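Bench automation at Hakurwood

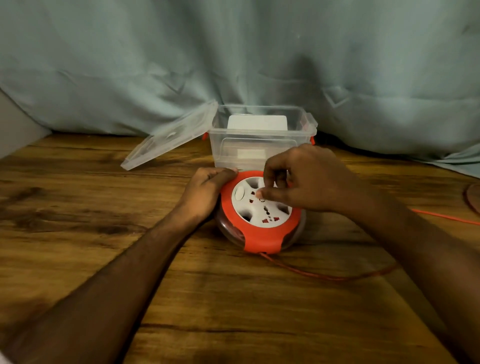
A cable reel extension socket handled at the bench.

Hakurwood is the Metgate workshop where I check and pack electrical goods, and I'm told it deserves an entry, so I've had a go – corrections welcome!

The sorting line, Drillgate, went live in December and moves 700 boxes a shift. Before that we carried them all ourselves (my knees remember). Reels are still done by hand, as cable is floppy stuff and the arms hate it.

Hemi Rakena moved from lifting to minding the line, with 2 weeks' training. Lorraine Pirihi kept her bench but lost her old tea break slot, and she's still cross. Pay stayed the same.

Last edited 7/23/22.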